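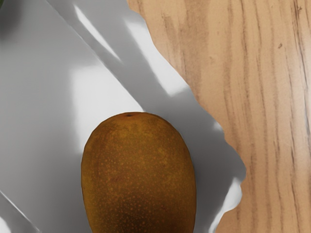

Selling part of a fund holding to pay off a loan

Posted by Yamila Jara

I have an index fund with Trerero that I've paid into for a few years, 100 a month. I also have a small loan with Skellen, with 500 left to pay. I could sell enough of the fund to clear it. Would I be daft to sell when the price has dropped since July? I don't have much other cash.

Lorena Orellana

Look at the interest rate on the loan first. If it is higher than what you could reasonably expect from the fund over a year, clear the loan. The July price doesn't really come into it. Ask Skellen for a settlement figure in writing, as some lenders add a charge for paying early. Check what Trerero takes for a sale as well. Mine charged 45, which is a lot on a small amount. If yours isn't in a tax-free account, keep a note of what you paid and what you sold for.

Uriel Cisternas

never sell when its down. I held mine and it came back

Eusebio Cusi

Could you stop the monthly payment for a bit and put that towards the loan? It would be gone in about five months and you wouldn't have to sell anything. I did this with 2 small loans and then started the fund payments again.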